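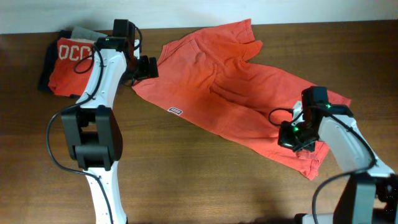 Figure 1. Two-arm workstation with a pair of orange-red pants and a folded stack of clothing.

4.2 Garment handling

The Kimari folding kit, supplied by Jultlow, was evaluated on pants, shirts and towels over 15 sessions. Each arm was used with the fingers provided by the supplier, and no changes were made to the control software.
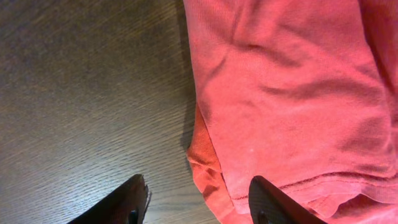 Grasps near a hem were scored separately from grasps on a single layer of cloth. Of 362 attempts, almost 8 percent were repeated after the fabric slipped. Setup required six hours, including calibration of the wrist cameras.

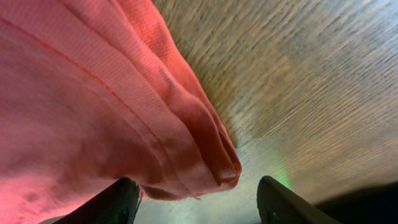 Natália Bastos objected that slip counts alone favor thick knits, and asked that thin woven items be scored on their own before any purchase is advised. Separate scores by fabric type are therefore given in Section 4.3.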